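Morcombe repair shop asks buyers to stop paying for "as new" tablets

For immediate release, August

Lisar, the second-hand phone and tablet shop in Morcombe, is dropping the words "as new" from every label and listing it writes. From Saturday its stock will be sold with a plain note of what was checked and what was found, and nothing else.

The shop says the phrase has stopped meaning anything. Over the spring it bought in 212 used phones and tablets, most of them described by the seller as "as new", "mint" or "immaculate". When staff put them on the bench and went over them, 60 had a fault or mark that should have been mentioned. Bent sides were common on tablets. On phones it was mostly tired batteries, and scratches that only show up when the screen is off and the light comes in low.

"We are not accusing everyone of lying," the shop said. "Plenty of people look at the front, see that it lights up and call it perfect. But the trade does the same thing, and the trade charges for it. We did it ourselves, so we can hardly be grand about it."

Lisar is also doubtful about grading. Grade A, Grade A-plus and "pristine" are used freely by sellers, and the shop could find no two that meant the same by them. It looked at joining a grading scheme run by Nautiyal, a parts wholesaler, and decided against it. The scheme allows a tablet to be graded from photographs of the front and back. Lisar thinks a grade given that way is worth very little.

The new check takes 15 minutes per item and is done on a hard, flat table by the window. Cases come off first, including the nice ones. The item is laid flat to see whether it rocks, and then stood up so that the narrow side can be looked along from one end to the other. Openings in the rim are checked for fluff and dents. The screen is looked at dark before it is looked at lit. Battery, buttons, speakers and charging come after that.

Most of this can be done at home by anyone thinking of buying or selling, and the shop would be pleased if people did it before coming in. No special tools are needed. A kitchen worktop will do, provided it is level, and a cloth should be kept handy.

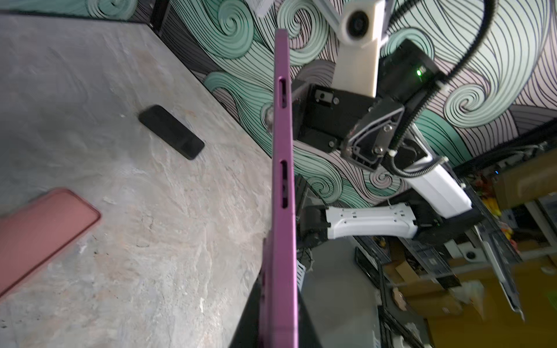
Edges matter more than most buyers think. A tablet that has been sat on, or carried in an overfull bag, can look fine from the front and still have a curve in it, and a curved tablet is a poor bet for a new screen. Lisar will still buy such items, at a lower price, and will say so on the label when they are sold on.

Coloured finishes get no extra credit. The shop has been told many times that certain colours hold their value. It has not seen much proof of this over its own counter, and will pay the same for purple or pink as it does for black.

Every item sold will come with a 3 month guarantee, as before. Lisar considered a longer one and felt it would only push prices up. Items bought before the change are covered on the terms printed on the receipt.

Labels are being printed on plain card by Ukwood. They have a line for marks, a line for battery and a line for anything the shop is unsure of. Staff have been told to use the last one.

ENDS

Notes for editors

Lisar buys, repairs and sells used phones and tablets in Morcombe. It does not sell new devices.

The figures above come from the shop's own buying records. They cover one shop and one spring, and should not be taken as a picture of the wider trade.

A blank copy of the label is available from the shop on request.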